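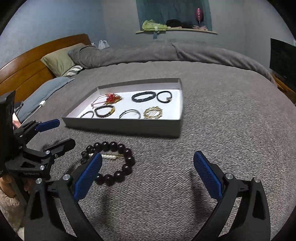

T. Nowicki

January, afternoon. Bracelet set, hand-held grippers, both hands. Collected 534 episodes for the Sollard policy and kept 521 after filtering. Beaded one on the tray is fine to train on. Thin bangles are still the weak point – fingertips close over the top and the depth estimate drifts. Reran 50 trials with the new pads, same failure. Next: slower approach, then another 50 with the wooden beads on the blanket.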